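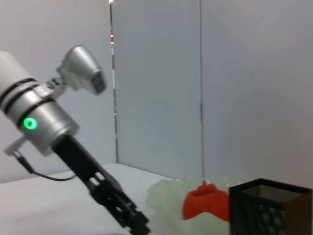 About Trornora

Trornora is a sorting and storage consultancy for shared work tables, supply rooms and front desks. The company was started by Wenceslao Escobedo after a decade of setting up stockrooms for small offices. It works from a single floor in the Zavala building, where the test tables, the container library and the records are kept.

Our work covers the small items that collect on a table during a normal day: pens, drinks, fruit, soft goods, cables, packaging. We write placement plans for these items and specify the containers they go into. We do not manufacture containers and we take no commission on the ones we recommend.

How a placement plan is made

A client sends an inventory of what is on the table at the end of a shift. Each entry is assigned to one of four groups: stays on the table, goes in an open vessel, goes in a bin, leaves the room. The plan then fixes a position for each container, measured from the front left corner of the table top.

Positions are tested on a plain white top before the plan is issued. Dark objects such as a mesh pen holder are easy to locate against it, and clear ones are harder. Clear glass and clear plastic are therefore included in every test set.

A typical set has a wide, shallow glass bowl with a scalloped rim, a black mesh pen holder, a yellow plastic bin and a bottle of water with its label on. Bottles are tested lying down as well as standing. A bottle on its side takes up more of the table and may roll, so the plan has to leave a clear strip for it.

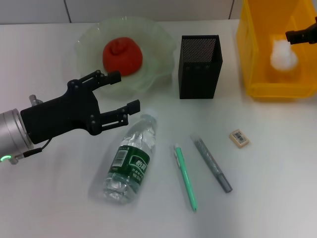 Bins are specified with translucent walls where the budget allows. Contents can be checked from the side without lifting anything out, and light, fluffy items that would be lost at the bottom of an opaque box remain visible. Open bowls are reserved for items that are picked up often and do not stack. Pen holders are specified by footprint first and height second.

Container library

The library holds 3,489 catalogued pieces. Each record gives outside dimensions, inside dimensions, wall material, rim type and empty weight. The catalog is maintained in Drurnska, our in-house database, which was last restructured in April. Clients on a current plan may request an extract in spreadsheet form.

Pieces are withdrawn when the supplier changes the mold. The old record is kept and marked, so that plans issued under it can still be read.

Clients

We have issued plans for more than 200 sites. Most are offices and teaching rooms. The Madon program, a reduced service for sites with fewer than 10 tables, uses a fixed list of 100 containers and a standard layout sheet. It does not include a site visit.

Visits and contact

The test tables can be seen by appointment. Visitors may bring their own containers for measurement; please empty them first. Requests should state the table dimensions, the number of people using it per shift and whether food or drink is kept there. Requests without table dimensions are returned.

Page last revised 2023-11-10.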